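Ornside Technical College Students Record Household Tasks for Robotics Course

Ornside Technical College has opened the second stage of its student project in household robotics, in which participants use hand-held grippers to record everyday tasks for later use in training robot arms. The project, named Clelari, is part of the college's applied automation course and will run through the end of May.

Students work in teams of 2. Each team is assigned a set of tasks in bathroom and utility settings, such as opening and closing lids, emptying small bins and putting packaged goods away. The course plan calls for 200 recordings from each team, all of which are reviewed by teaching staff before they are added to the shared project library.

During a session, the student holds one gripper in each hand. Square black-and-white markers are mounted on the grippers below the jaws. Participants receive 8 hours of instruction in safe handling, calibration and file management before their first recorded session.

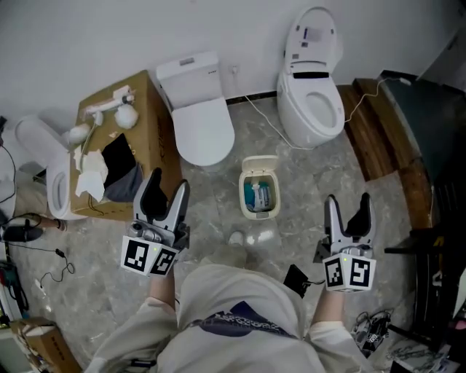
Next Steps for the Project

In June, teams will present their results at the Greditz campus, where the recordings will be tested on the college's own robot arms. The Yakubu Workshop Fund has agreed to cover the cost of replacement parts and travel between the two sites.

Enrollment for the fall term is limited to 50 students. Applicants must have completed the introductory course in automation or an equivalent class at another school. Forms are available from the applied automation office and must be returned before the end of August.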